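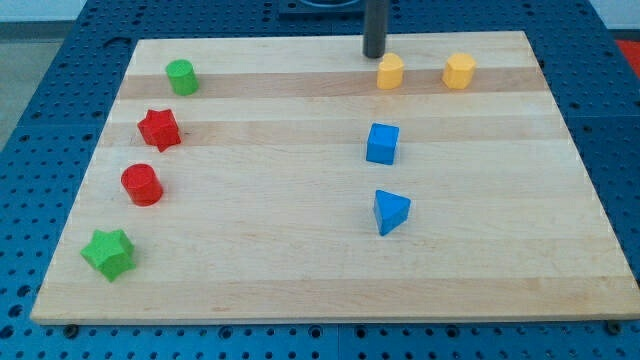
Nafula Mosoti wrote:
> I would leave the red ones as they are. Two coats on the star
> is plenty, and a third will round off the points. Has anyone
> on the list tried the Gelard water-based paint on blocks this
> small?

Lists > Wooden Toys > Finishing > Paint on small blocks

Nafula,

I have used the Gelard on one batch, green and red only. It covers well on the cylinders if you stand them upright and leave the bottom for the next day. The stars take longer. Paint collects in the inside corners, so I go into those with a dry brush before it sets.

Between coats I use a worn piece of 400 grit. Wipe the dust off with a cloth that is barely damp. The tin says 40 minutes to recoat, but I wait overnight.

For a board to set them out on, pale maple is fine. I have a strip-laminated one and dried paint scrapes off it without much trouble. Dinach sells a hard wax for the top, 10 dollars a can.

I still need a yellow that covers in two coats. The Wumholm one went on streaky over bare wood and I ended up priming first. If you have a better one, please post the name.

Pant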